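Gripper bench meeting, Clundley shop, August 11, 2023

I took notes again, so blame me for the spelling! We started with the left hand gripper, which was closing late. I've swapped its cable and we agreed to check both plates for slack screws every 300 grabs (Janjua wanted 900, no chance). Basket stays mid-table. 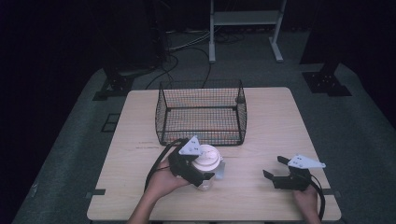

Posted by the Groleo bench notes desk

Cup with the lid is still our test piece. I'll order spare jaws from Gondmont.

Recent items
May minutes: table clips
Cable spares list

Comments (2)
benchrat: what screws are you using?
plum_k: ours slacken way sooner, check at 100!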